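Hangers through the neck or up from the hem?
Lulham Home Forum > Closets & Laundry

jinia_43
Settle something for my household. Shirts with a short button placket: do you shove the hanger down through the neck, or feed it up from the bottom? I have 12 of these to put away and a spouse with opinions.

tultaseo
Through the neck, top buttons undone first. Lay the shirt flat on the shelf, hold the collar with one hand and steer the hook with the other. Mine are the thin pink ones, and they go in fine.
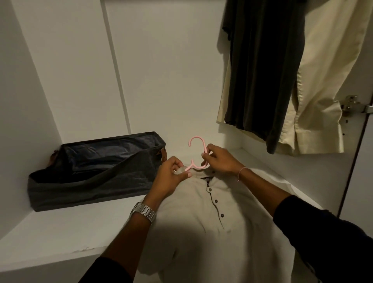
Re: Hangers through the neck or up from the hem?

gyori_laundry
Up from the hem. Every time. You people are why collars look like bacon by February.

tultaseo
My collars are fine – soft, but fine.

gyori_laundry
"Soft" is how it starts.

jinia_43
Does it matter if the buttons stay done up? Undoing 3 per shirt feels like a part-time job.

tultaseo
Leave the lowest one. I only bother with the top two.

drawerperson
Fold them. I haven't owned a hanger since college.

gyori_laundry
We can tell.

jinia_43
Spouse has read the thread and says hem. I'm still going in through the neck when the door's closed.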